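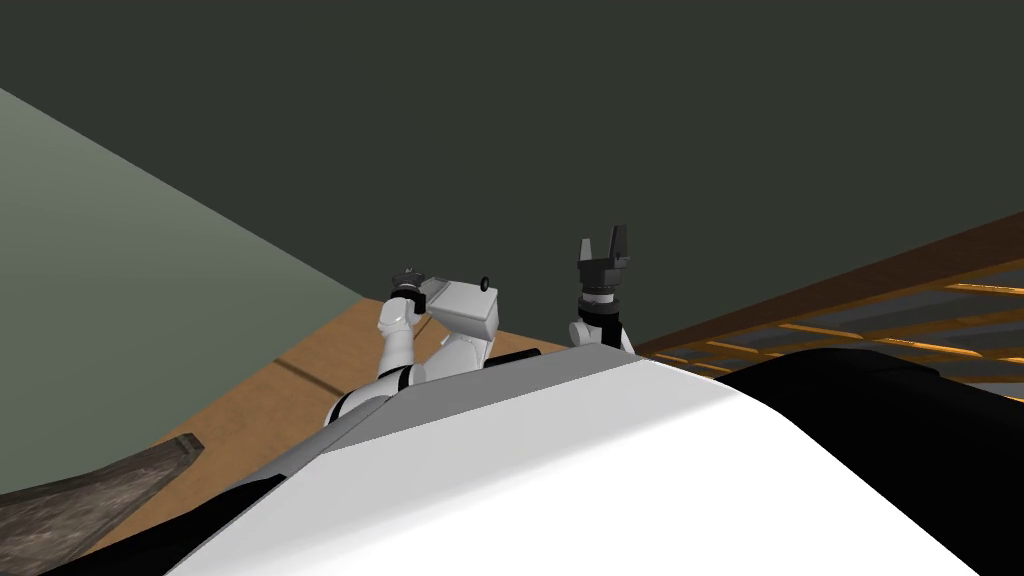 Gronia 시뮬레이터 화면, 로봇 몸통 위에서 내려다본 시점. 오른쪽 검은 그리퍼가 위를 보고 벌어져 있다.

Gronia 오픈랩 다녀온 후기 (소프트웨어 쪽 이야기 위주)

드디어 다녀왔습니다! 지난 October, 그러니까 작년 10월에 신청했다가 인원이 다 차서 떨어졌던 그 오픈랩이요. 이번에는 신청 페이지가 열리자마자 눌렀고, 5월 13일 오후 타임으로 확정 메일을 받았어요. 메일 제목이 "당신의 로봇을 데려오지 마세요"여서 스팸인 줄 알고 지울 뻔했습니다. 작년에 자기 로봇팔을 캐리어에 넣어 온 분이 있었다고 하네요.

Gronia는 팔 두 개 달린 로봇이 집 안 물건을 다루게 하는 소프트웨어를 만드는 회사예요. 로봇 본체는 사 오고, 그 위에서 도는 인식, 경로 계획, 제어, 그리고 개발 도구까지를 직접 만듭니다. 그래서 번쩍번쩍한 하드웨어 구경을 기대하고 가면 좀 심심할 수 있어요. 저는 회사에서 물류용 팔 제어 코드를 만지는 사람이라 오히려 이런 쪽이 훨씬 재밌었고요(같이 간 친구는 중간에 커피 마시러 나갔다가 한참 뒤에 돌아왔습니다).

건물은 역에서 좀 걸어야 해요. 버스가 있긴 한데 배차가 길어서 저는 그냥 걸었고, 오르막이 은근히 깁니다. 입구에서 이름표를 받고 2층으로 올라가면 바로 모니터가 쭉 늘어선 방이 나와요. 방문객용 자리에는 헤드폰까지 놓여 있었는데 이게 뭔가 했더니, 시뮬레이터에서 충돌이 나면 소리로 알려 주는 기능이 있더라고요. 힘이 클수록 낮은 음이 납니다. 처음엔 장난 같았는데 한 시간 듣고 있으니까 화면을 안 봐도 "아, 지금 어디 긁었구나" 하고 알겠어요. 이거 우리 팀에도 넣고 싶습니다.

Plurkby, 집을 통째로 돌리는 시뮬레이터

첫 순서는 Plurkby였어요. 발음은 다들 제각각이었는데 직원분들은 "플루르크비"에 가깝게 읽었습니다. 장면을 불러오면 바닥과 벽, 가구가 있는 방이 뜨고 거기에 로봇을 세워 놓고 일을 시키는 식이에요. 준비된 방이 168개라고 했고, 그중에서 방문객이 마음대로 골라 볼 수 있었습니다.

제가 고른 방은 나무 바닥에 회녹색 벽이 있는 방이었어요. 시점을 로봇 몸통 쪽으로 옮기면 하얀 몸체가 화면 아래를 거의 다 차지합니다. 이게 사람이 보기엔 답답한데, 안내를 맡은 Kvido Charvát 씨 말로는 일부러 그 시점을 기본값으로 두었대요. 밖에서 멋지게 잡은 시점으로만 개발하면 로봇이 자기 몸에 가려서 못 보는 영역을 개발자가 자꾸 잊어버린다는 거죠. 저도 찔렸습니다. 저희는 늘 천장 카메라 시점으로 디버깅하거든요.

Kvido 씨는 인식 파트를 맡고 있고 말이 엄청 빠릅니다. 질문을 하면 대답하면서 동시에 화면에서 직접 재현을 해 주는데, 단축키를 하도 빨리 눌러서 뭘 하시는 건지 따라갈 수가 없었어요. 제가 "방금 뭐 누르신 거예요?" 하고 물었더니 본인도 잠깐 생각하시더라고요. 손이 외운 거래요.

재밌었던 건 자기 몸 마스크 기능이었어요. 카메라 화면에 들어온 로봇 몸체와 팔을 관절값으로 계산해서 지워 주는 건데, 다들 하는 거긴 하죠. 그런데 여기는 지운 자리를 "모름"으로 남겨 두고 시간이 지날수록 그 "모름"이 점점 진해지게 해 놨더라고요. 한동안 못 본 자리는 계획기가 비싸게 취급하고, 팔을 치워서 다시 보이면 값이 확 내려갑니다. 그러니까 로봇이 가끔 팔을 쓱 비켜서 힐끔 보는 동작을 해요. 따로 짜 넣은 동작인 줄 알았는데 비용 함수에서 저절로 나온 거라고 해서 방문객들 사이에서 오오 소리가 나왔습니다. 저도 오오 했어요.

단점도 물어봤어요. 몸체가 하얗고 매끈하면 렌더링에서 밝기가 확 올라가서, 실제 카메라의 자동 노출과 맞추는 게 골치라고 합니다. 시뮬레이터에서는 멀쩡히 보이던 물체가 실물에서는 어둡게 죽는 거죠. 노출 모델을 따로 넣긴 했는데 아직 마음에 안 든다고, 이 부분은 꽤 길게 투덜거리셨습니다. 저는 이런 투덜거림 듣는 게 제일 좋아요. 발표 자료에는 절대 안 나오는 얘기라서요.

Rivera와 작은 물건들

다음은 계획기 Rivera. 담당은 Serpil Akbulut 씨였는데 이분은 Kvido 씨와 정반대로 아주 천천히, 칠판에 그림을 그려 가면서 설명해 주셨어요. 원래는 2부로 나눠서 진행할 예정이었는데 질문이 안 끊겨서 그냥 쭉 이어졌습니다.

Rivera의 기본 생각은 잡는 자세와 팔 경로를 한꺼번에 푸는 거예요. 보통은 잡는 자세 후보를 먼저 쭉 뽑고, 점수 높은 순서대로 팔이 갈 수 있는지 확인하잖아요. 그러면 점수는 높은데 팔이 절대 못 가는 후보를 확인하느라 시간이 줄줄 샙니다. 여기서는 후보마다 팔이 도달할 수 있는지를 대충 어림하는 작은 모델을 앞에 붙여서, 가망 없는 건 초반에 탈락시켜요. 한 번에 뽑는 후보가 400개인데 정밀 검사까지 가는 건 그중 일부라고 합니다. 그 비율은 장면마다 많이 달라서 숫자 하나로 말하기 싫다고 하셨고, 저는 그 태도가 마음에 들었어요.

작은 물건, 특히 가늘고 긴 물건이 어렵다는 얘기가 한참 이어졌습니다. 손가락 두 개짜리 평행 그리퍼로 원통을 집으면 축을 따라 돌아 버리기 쉽고, 무게중심에서 조금만 벗어나도 기울죠. 주사기 같은 건 거기에 더해서 부위마다 굵기가 달라요. 누르는 부분은 가늘고, 중간에 턱이 튀어나와 있고, 끝은 또 뾰족하고요. 모양을 원기둥 하나로 뭉뚱그려 놓으면 계획기는 신나서 턱이 있는 자리를 잡으려고 듭니다.
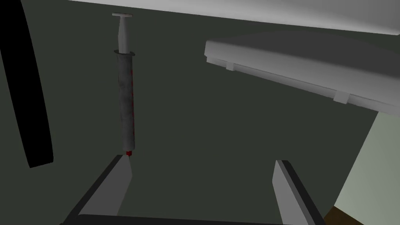
그래서 Rivera는 물체를 부위별로 쪼개서 들고 다녀요. 몸통은 잡아도 되는 곳, 누르개는 건드리면 안 되는 곳, 노즐은 다른 물체에 닿으면 안 되는 곳, 이런 식으로 꼬리표가 붙습니다. 꼬리표는 사람이 물체 파일에 손으로 적어 넣는대요. 자동으로 뽑는 것도 해 봤는데, 틀렸을 때 왜 틀렸는지 찾는 시간이 손으로 적는 시간보다 길어서 접었다고요. 아, 이 말 듣고 혼자 고개를 엄청 끄덕였어요. 저희도 작년에 똑같은 짓을 하고 똑같이 접었거든요!

접촉 계산 얘기도 나왔어요. 손가락 끝이 비스듬하게 잘린 모양이면 모서리가 얇은 물체와 만날 때 접촉점이 프레임마다 이리저리 튑니다. 화면으로는 물체가 바르르 떨리는 걸로 보이고요. 해결책으로 접촉점을 하나하나 믿지 말고 손가락 면 전체의 압력 덩어리로 바꿔서 보자는 걸 넣었는데, 떨림은 줄었지만 계산이 느려졌대요. 그래서 물체와 손가락이 가까울 때만 켜지게 해 놨습니다. 켜지고 꺼지는 순간에 힘이 살짝 튀는 문제가 남아 있어서 Serpil 씨가 그래프를 띄워 놓고 "혹시 좋은 생각 있는 분?" 하고 진짜로 물어보셨어요. 방문객 중 한 분이 두 모델을 일정 구간 섞어 보라고 했고, 이미 해 봤다고, 그러면 에너지가 새서 물체가 스르륵 미끄러진다고 하셨습니다. 다들 조용해졌어요.

저는 작업 순서를 어떻게 정하는지가 궁금해서 따로 여쭤봤습니다. 위에 뭔가 걸쳐져 있고 옆에도 뭔가 있는 좁은 자리에서 물건을 다루려면, 손이 들어가는 방향과 물건이 나오는 방향이 다를 수 있잖아요. 답은 의외로 소박했어요. 나오는 경로부터 먼저 푼답니다. 잡은 뒤에 물체까지 포함해서 빠져나올 길이 있는지 보고, 그게 되는 자세만 남긴 다음에 들어가는 경로를 푸는 거예요. 들어가는 쪽은 손이 비어 있으니까 대개 더 쉽고요. 듣고 나면 당연한데 저희 코드는 순서가 반대입니다. 다음 주에 바꿔 볼 생각이에요(팀장님 보고 계시면 모른 척해 주세요).

쉬는 시간

중간에 간식이 나왔는데 시나몬 롤이 맛있었습니다. 두 개 먹었어요. 커피는 그냥 그랬고요. 화장실은 복도 끝 왼쪽인데 안내판이 작아서 저 포함 여러 명이 서버실 문 앞에서 서성였어요. 혹시 다음에 가시는 분은 참고하세요.

쉬는 동안 벽에 붙은 버그 목록을 구경했는데 이게 또 꿀잼입니다. "로봇이 창문을 문으로 인식하고 예의 바르게 노크함", "서랍을 닫은 뒤 다시 열어서 닫혔는지 확인함" 같은 게 진지한 말투로 적혀 있어요. 두 번째 건 아직 안 고쳤다고 합니다. 확인 동작의 보상을 줄이면 이번엔 서랍을 안 닫고 가 버린대요.

Saltia, 기록을 되감아 보는 도구

제일 기대했던 건 마지막 순서였어요. Saltia는 로그 재생 도구인데, 손목 카메라 영상과 관절값, 계획기가 그 순간 버린 후보들까지 한 시간축에 놓고 앞뒤로 감아 볼 수 있습니다. 왜 이걸 골랐는지 말고 왜 저걸 버렸는지를 볼 수 있다는 게 커요. 후보에 마우스를 올리면 탈락 사유가 한 줄로 뜹니다. "팔꿈치 한계", "모름 영역 통과", "시간 초과" 이런 식으로요. 시간 초과가 생각보다 많아서 웃었더니 Kvido 씨도 같이 웃으셨어요.

방문객도 직접 만져 볼 수 있게 자리가 4개 있었고, 저는 줄을 좀 서서 앉았습니다. 과제는 간단해요. 로봇이 멈춰 버린 기록을 주고, 어디서부터 잘못됐는지 찾아보라는 겁니다. 제 기록에서는 로봇이 어떤 면 가까이까지 가서 더 이상 움직이지 않았어요. 저는 당연히 계획기가 길을 못 찾은 줄 알고 후보 목록만 열심히 뒤졌는데, 힌트 버튼을 누르니까 "인식 탭을 보세요"라고 나오더라고요. 힌트가 너무 친절해서 자존심이 상했습니다.

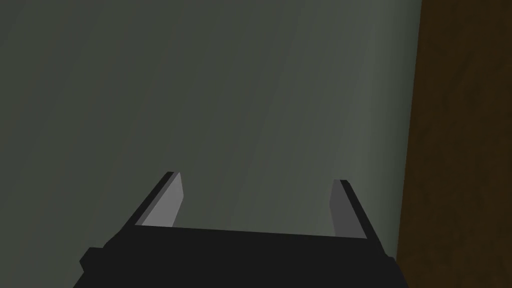 위치 추정이라는 게 결국 뭔가 붙잡을 특징이 있어야 되는 일이잖아요. 인식 탭을 열어 보니 그 시점의 신뢰도가 바닥을 치고 있었습니다. 손목 카메라 쪽 영상을 다시 보니까 이해가 되더라고요. 앞을 가득 채운 회녹색 면에 무늬도, 손잡이도, 이음매도 하나 없어요. 그나마 기댈 만한 건 오른쪽의 짙은 갈색 패널과 만나는 경계선인데, 거의 수직인 선 하나만 가지고는 좌우는 어떻게 맞춰도 위아래가 안 잡힙니다. 벌어진 손가락 사이로도 똑같은 면만 보이고요. 저라도 거기서 눈만 뜨고 서 있으면 제 높이가 얼만지 모를 것 같아요. 영상 추정은 이럴 때 자신 있게 틀린 값을 내놓기도 하는데, 여기는 신뢰도가 떨어지면 관절값 쪽으로 무게를 옮기고, 그래도 불안하면 일단 멈추게 되어 있답니다.

그럼 멈춘 게 버그냐, 설계대로냐? 저는 설계대로라고 답을 냈는데 Kvido 씨는 절반만 맞다고 하셨어요. 멈추는 건 맞는데, 멈춘 다음에 뒤로 물러나서 더 넓게 보는 동작이 나와야 했대요. 그게 안 나온 이유는 물러날 공간이 "모름"으로 잡혀 있어서였고요. 아까 첫 순서에서 다들 오오 했던 바로 그 기능입니다. 오래 못 본 곳을 비싸게 치니까, 하필 뒤로 빠져야 할 때 뒤가 제일 비싸지는 거죠. 팔이 방금 지나온 길은 값을 낮춰 주는 예외를 넣어서 시험 중이라고 했어요. 그 방에 사람이 돌아다니면 방금 지나온 길도 안전하지 않으니까 어디까지 낮춰야 할지는 아직 논쟁 중이고요. Serpil 씨와 Kvido 씨 의견이 다른 것 같았습니다. 두 분이 방문객 앞에서 꽤 진지하게 주고받으셔서 저는 시나몬 롤 하나 더 가져올 걸 했어요.

Saltia에서 하나 더 좋았던 건 "여기서부터 다시" 버튼이에요. 기록의 아무 지점에서나 누르면 그때의 상태가 그대로 Plurkby로 넘어가서 시뮬레이션이 이어집니다. 파라미터를 바꿔서 다시 돌려 보고, 원래 기록과 나란히 비교할 수 있어요. 저는 신뢰도 문턱값을 확 낮춰 봤는데 로봇이 아주 당당하게 면에 손가락을 들이받았고, 헤드폰에서 뿌웅 하고 낮은 음이 났습니다. 옆자리 분이 쳐다보셨어요. 죄송합니다.

아쉬운 점은 검색이에요. 기록이 많아지면 "주사기를 다루다가 왼손이 멈춘 장면" 같은 걸 찾고 싶은데 지금은 시간이랑 장면 이름으로만 찾을 수 있더라고요. 질문했더니 만들고는 있는데 태그 이름을 통일 못 해서 못 내보내고 있답니다. 누구는 집게, 누구는 손, 누구는 그리퍼라고 적어 놔서요. 아아, 너무 우리 회사 얘기 같아서 눈물이 날 뻔했어요.

질의응답에서 적어 온 것들

마지막 질의응답은 노트에 막 휘갈겨 적어서 순서가 엉망이지만 옮겨 봅니다.

실물 로봇과 시뮬레이터 중 어디에서 시간을 더 쓰느냐는 질문에는 Serpil 씨가 시뮬레이터라고 바로 답했어요. 다만 시뮬레이터에서 잘되는 걸 확인하는 데 쓰는 시간은 별로 없고, 대부분 실물에서 이상했던 걸 시뮬레이터에서 똑같이 이상하게 만드는 데 쓴다고요. 이 부분에서 다들 받아 적는 소리가 났습니다.

왼손과 오른손을 동시에 계획하느냐는 질문도 있었어요. 평소에는 따로 풀고, 두 손 사이 거리가 가까워질 때만 묶어서 푼다고 합니다. 그런데 묶는 순간에 계산이 확 무거워지니까 로봇이 두 손을 모으려다가 잠깐 멈칫하는 버릇이 있대요. 방문객들은 그걸 보고 신중해 보인다고 좋아하는데 자기들은 볼 때마다 괴롭다고 하셨습니다.

학습 기반 정책을 왜 전면에 안 쓰느냐는, 이런 자리에서 꼭 나오는 질문도 나왔죠. Kvido 씨 답은 쓰고 있다, 그런데 앞에 나서게 하지는 않는다, 였어요. 후보를 걸러 내는 쪽이나 초기값을 찍어 주는 쪽에 넣고, 충돌 검사와 힘 제한은 손으로 짠 코드가 맡습니다. 틀려도 느려지기만 하는 자리에 넣는다는 원칙이래요. 여기에 반대하는 분이 계셔서 얘기가 길어졌고, 마감 시간이 지나서 안내하시는 분이 불을 한 번 껐다 켰습니다.

제어 주기나 통신 쪽은 제가 제일 묻고 싶었는데 순서가 안 돌아와서 못 물어봤어요. 나오면서 살짝 여쭤봤더니 메일로 보내 달라고 하셔서 어젯밤에 보냈습니다. 답장 오면 이 글 밑에 덧붙일게요.

가실 분들께

사전 지식이 꼭 필요하진 않은데, 좌표계랑 경로 계획이 대충 뭔지는 알고 가야 두 번째 순서부터 재밌을 거예요. 사진은 현장에서 못 찍고, 대신 끝나고 본인이 만진 화면을 파일로 보내 줍니다. 이 글에 넣은 것도 그렇게 받은 거예요. 주차는 안 되고, 겉옷은 챙기세요. 에어컨이 세서 저는 Saltia 자리에 앉아 있는 내내 손이 시렸습니다.

집에 오는 길에 친구한테 뭐가 제일 좋았냐고 물었더니 버그 목록이래요. 로봇이 창문에 노크하는 거요. 저는 나오는 경로부터 푼다는 얘기가 계속 머리에 남아서 지하철에서 메모장에 의사코드를 적다가 한 정거장 지나쳤습니다. 바꿔 본 결과는 다음 글에 올릴게요!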